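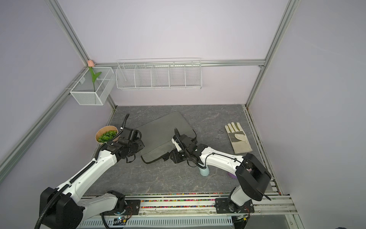 Page last changed: July

Nnaji Wide Wall Basket, five compartments, white
Item 173
$32 each
Sold by Pamulwood, Tilville

We've carried wire baskets for years and this wide one from Nnaji is the one we keep taking home ourselves. It's a white wire basket split by vertical wire dividers into five compartments, and it hangs flat against the wall so the table underneath stays free for whatever you're working on. It's up on the back wall in the photo, fixed along the top rail, with a second white wire basket on the same wall.

What we love most is the dividers! An open basket turns into a heap in a week (ours certainly did), and then you're digging under the tape for the scissors. With five separate spaces, the pens stay with the pens. Cinzia Marchetti in our shop keeps seed packets in hers, standing up so she can read the tops, and it's a joy to see them all lined up in spring.

Because the sides are wire, you can see what's in each space from across the room. Dust drops through instead of settling in the corners, and a soft brush takes care of the rest.

Good things to keep in it
Brushes and markers, rolls of tape, spice jars, small hand tools, rolled dish towels, mail, charging cables, garden labels. Very small things like screws will slip through the wire – put them in a jar or a little tin first and stand that in the basket.

Where it goes
Over a craft table, a potting bench, a desk or a kitchen counter. If you have a metal rail or frame at the back of your work surface, hang it from the top rail so there's plenty of elbow room below. It looks great against a pale wall. Lavender and white together is lovely, and we'd happily paint the whole shop that way if Ese Fashola would let us. On darker paint the white stands out more, so you'll notice every wire.

Putting it up
The hanging kit is sold in two versions, one for rails and one for plain walls, so tell us which you need when you order. For a plain wall, hold the basket up and mark both fixing points with a pencil, then check the marks with a level before you drill. Use anchors suited to your wall. For a rail, slide the clips on loosely, hook the basket over them, move it to where you want it and tighten up.

Fill the heavier things toward the ends, near the fixings, and keep light things in the middle. We'd keep bags of nails and full paint cans on a shelf.

Cleaning
Warm water, dish soap, soft cloth. Dry it well before it goes back up. Please skip scouring pads.

Can I hang more than one?
Yes, and it looks terrific. Leave a hand's width between them so you can get in from the side.

Does it come assembled?
Yes, dividers and all. The dividers are fixed and can't be moved.

Is there another color?
White only for now. We've asked Nnaji about green, and Fouad Shehata will add it here if they say yes.

Pickup and delivery
Free pickup from the Tilville shop, Saturday included. Local delivery can be booked at checkout. Returns are fine within 32 days if the basket hasn't been put up; bring the hanging kit back with it.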